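Osima Consumer Office
The office has updated its guidance on the shelf life of cosmetics sold in Osima. The main points are set out in this thread. The full text is available at the Vundbridge service desk and at all branch libraries.

Most products carry a small symbol of an open jar with a number and the letter M. The number is the count of months the product should be kept after opening. It is separate from any expiration date on the outer box.

Residents are advised to write the month of opening on the container. A cream opened in May and marked 8M should be discarded the following January.

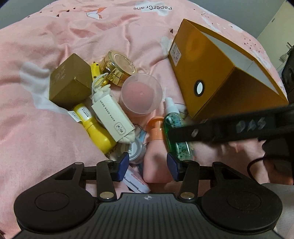

Eye products should be replaced sooner than powders. Any product that has changed in smell, color or texture should be discarded, whatever the label says.

In the spring review, staff checked 108 products at 20 shops in Vundbridge and Katiyar. Shops found selling items past the printed date have been notified in writing.

Sellers who need replacement shelf notices may request them from the Varell Street office. A total of 3000 have been printed, in two sizes.

Complaints about a cosmetic product should include the batch code and the receipt, if available. The desk is open until 4 p.m.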